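Subject: Re: [avon-users] Wrist pose jump on resume, no fault raised
Date: Tue 17 December

On the earlier thread, the original poster wrote:

> We see a pose jump on one arm when a paused episode is resumed in
> simulation. The controller reports OK throughout. The arm moves to a
> pose that is legal but wrong, and the policy carries on from there.
> Has anyone reproduced this outside the Cabello build? We could not
> get it to happen with a single arm loaded.

Yes, we have it in Uden as well, on the stock Avon build with two arms loaded. I'm treating it as a safety matter, for reasons given further down.

Setup: two arms, one table, both grippers open at reset, wrist views enabled. Physics step and control step are at their defaults. The task is a tabletop one with a vase of flowers and a small flat black object. We ran 500 episodes with a pause and resume inserted at step 1,708. In 69 of them one arm came back with a wrist orientation that did not match the last commanded one. None of the 69 raised a fault, and the watchdog did not trip.

It is easy to miss in the joint logs if you only look at limits, as every joint stays inside its range. I found it faster by going through the wrist views and looking at where the fingers sat against the table.

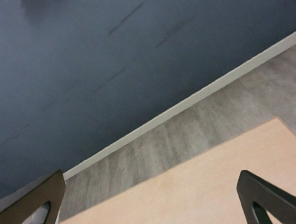
Wrist view, gripper open, far edge of the table and baseboard on the diagonal.

A tilted view is not an error by itself. The wrist is rolled for a large part of this task. What you need to check is the roll in the state file against the roll in the last command before the pause. In a good episode they agree to within the tracking error. In a bad one they differ by a full step of the wrist joint's wrap value, and the interpolator then takes the long way round to close the gap.

That move is the part I care about. With two arms over the same table the long way round can pass through the other arm's space. Self-collision is checked per arm in this build. Collision between arms is checked only at plan time, and a resume does not call the planner.
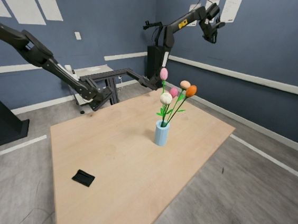 Render: Avon simulator, Uden test cell

In 4 of the bad episodes the links of the two arms overlapped during the catch-up move. The simulator pushed them apart and carried on. Hardware would not do that. The same resume code is used by the Bendier bridge, so please do not resume a paused episode on real arms with this version. Stop, home both arms one at a time, and start a new episode.

What I have ruled out so far:

- Renderer. The fault is present with rendering off.
- Gripper state. Finger positions are restored correctly in every episode.
- Random seed. The same seed gives good and bad runs.
- The October change to the joint limits file. I reverted it and got the same fault.

What I have not ruled out is the order in which the two arms are restored. The second arm's state is written back after the first control tick has gone out, so for one tick it may be tracking a target from the buffer left by the first. That would fit the original report that one arm alone is fine. It would also fit the fact that the fault is intermittent, as the restore runs on its own thread.
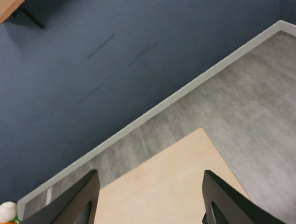

As a stopgap I have added a check on resume that compares measured and commanded wrist roll on both arms and refuses to enable motion if they differ by more than the tracking tolerance. It is a guard and does not fix the restore order. It also has to run before the first tick, so it goes in the pre-enable hook. I put it in the post-enable hook the first time and it reported the mismatch after the arm had started moving.

Two requests. If you have Cabello logs with the fault in them, please send the state file together with the command buffer, as the state file alone does not show the mismatch. And if anyone has tried restoring both arms under one lock, I would like to know whether the jump still occurs.

The patch for the check is against the current head and touches one file. I will post it to the list once the tests pass on both builds.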